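Weltbridge compares hand controllers at Pruvavell site

Weltbridge is comparing two controllers for its articulated hand at the Pruvavell workspace. The current round covers 400 grasps per controller, with the same arm and wrist camera settings throughout.

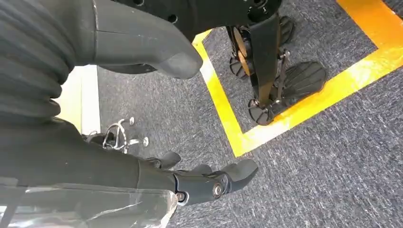 Sisodia

The first controller, Cuno, closes the fingers on a position target. The second limits force at each joint. Logs from the February round hold 3,132 entries for Cuno and 1,818 for the force controller – the latter writes only on contact. Flat, rigid items are scored separately from soft ones, and a handover counts only if the grip holds after release.

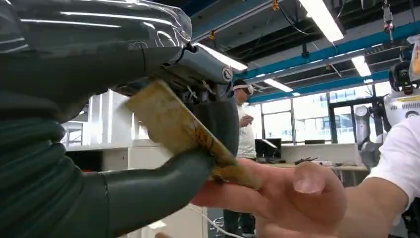 A flat board between robot fingers and a human hand.

Results will be published with the camera calibration files.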